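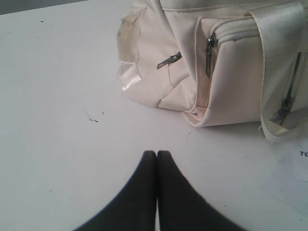

4. 가방 관리와 보관

4.1 사용 전 준비

가방을 처음 사용할 때는 평평하고 깨끗한 탁자 위에 올려놓고 다음 순서로 확인하십시오. 밝은 색 원단은 탁자에 남은 얼룩이 쉽게 옮겨 묻습니다.

1) 탁자 표면을 마른 천으로 닦습니다. 잉크나 연필 자국이 남아 있으면 흰 종이를 한 장 깝니다.
2) 가방 안의 충전용 종이를 모두 꺼냅니다. 앞주머니 안쪽에도 종이가 들어 있습니다.
3) 본체 지퍼와 앞주머니 지퍼를 각각 끝까지 열었다가 닫습니다. 이 동작을 3회 반복합니다.
4) 어깨끈을 펴서 꼬인 곳이 없는지 확인합니다.
5) 어깨끈 양쪽 끝의 박음질을 손으로 가볍게 당겨 봅니다. 실이 풀려 있으면 사용하지 말고 구입처에 문의하십시오.

참고: 원단은 부드러워서 속이 비어 있으면 아래쪽 모서리가 처지고 주름이 생깁니다. 제품 불량이 아닙니다.

4.2 앞주머니 사용

앞주머니는 상자형으로 만들어져 있어 작은 물건을 세워서 넣을 수 있습니다.

1) 한 손으로 주머니 윗면을 잡고 다른 손으로 지퍼 손잡이를 수평으로 당깁니다.
2) 무거운 물건은 바닥 쪽에, 자주 꺼내는 물건은 위쪽에 넣습니다.
3) 지퍼를 닫기 전에 내용물이 지퍼 선 위로 올라오지 않았는지 봅니다.
4) 지퍼를 끝까지 닫고 손잡이를 아래로 늘어뜨립니다.

앞주머니에는 400 g까지 넣을 수 있습니다. 그 이상 넣으면 본체가 앞으로 기울고 주머니 둘레의 박음질에 힘이 실립니다.

주의: 지퍼에 안감이 물렸을 때 힘으로 당기지 마십시오. 손잡이를 반대 방향으로 조금 되돌린 뒤 물린 천을 옆으로 빼냅니다.

4.3 어깨끈

끈은 새틴 원단이며 표면이 미끄럽습니다. 코트처럼 두꺼운 옷 위에 멜 때는 흘러내릴 수 있으므로 길이를 짧게 조절하십시오.

1) 가방을 비우고 탁자에 눕힙니다.
2) 조절 부분의 접힌 끈을 손가락으로 밀어 원하는 길이로 맞춥니다.
3) 남은 끈은 안쪽으로 접어 넣고 평평하게 누릅니다.
4) 가방을 메고 좌우로 몸을 돌려 길이가 변하지 않는지 확인합니다.

주의: 끈만 잡고 가방을 휘두르거나 고리에 장시간 걸어 두지 마십시오. 끈이 늘어나면 원래 길이로 돌아오지 않습니다.

4.4 오염 제거

가벼운 먼지는 부드러운 솔로 한 방향으로 털어 냅니다. 얼룩이 생겼을 때는 다음과 같이 하십시오.

1) 미지근한 물 300 ml에 중성세제를 한두 방울 풉니다.
2) 흰 면천을 적셔 물기를 꼭 짭니다. 색이 있는 천은 이염될 수 있습니다.
3) 얼룩 바깥쪽에서 안쪽으로 두드리듯 닦습니다. 새틴 부분은 문지르지 마십시오.
4) 깨끗한 물을 적신 천으로 세제를 닦아 냅니다.
5) 지퍼와 금속 손잡이의 물기를 바로 닦습니다.
6) 지퍼를 모두 열고 그늘에서 말립니다. 완전히 마르는 데 약 3시간이 걸립니다.

경고: 표백제, 알코올, 아세톤을 사용하지 마십시오. 원단이 누렇게 변하고 광택이 없어집니다. 세탁기와 건조기도 사용할 수 없습니다.

참고: 볼펜 자국은 물로 닦으면 번집니다. 닦지 말고 Dollier 수선 창구로 보내십시오.

4.5 장기 보관

1) 내용물을 모두 꺼내고 가방을 뒤집어 먼지를 털어 냅니다.
2) 인쇄되지 않은 흰 종이를 구겨 본체와 앞주머니에 채웁니다. 신문지는 잉크가 묻어나므로 쓰지 않습니다.
3) 지퍼를 닫고 어깨끈을 느슨하게 말아 가방 뒤쪽에 둡니다. 끈 아래에 금속 손잡이가 눌리지 않게 하십시오.
4) 통기성 있는 면 주머니에 넣어 세워 둡니다.

비닐봉지에 넣어 보관하면 습기가 차서 변색됩니다. 진한 색 가죽이나 청바지와 맞닿게 두지 마십시오. 습기가 많아지는 5월부터는 한 달에 한 번 꺼내어 바람이 통하는 곳에 두는 것이 좋습니다.

4.6 수선 접수

지퍼 손잡이 교체와 끈 박음질 보수는 Dollier 수선 창구에서 접수합니다. 접수할 때 안감 라벨의 품번 157을 알려 주십시오. 가방은 비운 상태로 보내고, 떨어진 금속 부품이 있으면 작은 봉투에 담아 함께 넣습니다.

수선 담당: Marlina Entili
개정일: 2020-04-07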